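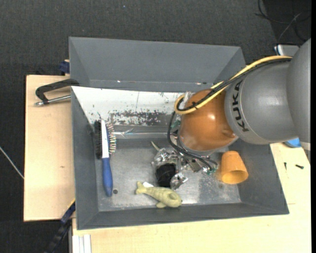 Figure 3. A grey metal bin on a pale wooden surface.

4.2 Where the small parts go

I went into the Naseri stockroom expecting to write about shelving, and I came out with a notebook full of bins. Everybody there has feelings about bins! The older staff like them deep and open (Figure 3), so you can look straight down and see what's left. The newer people want lids and labels, and they want them yesterday.

I spent two weeks in May sorting through the paper pick slips, 700 of them, and I'll admit I lost my place more than once. What I was after was the wrong picks – a slip that asks for one size of washer and comes back with another. Most of those came from bins that two product lines shared, Nakix and Jakico in particular, whose part codes differ by a single digit.

The Drurnau site splits those lines across separate aisles, and its slips looked a lot cleaner to me. I wouldn't lean on that too hard, though. Drurnau is a smaller place with a slower Friday, and I only got to read one box of its slips. I come back to the part codes in Section 5.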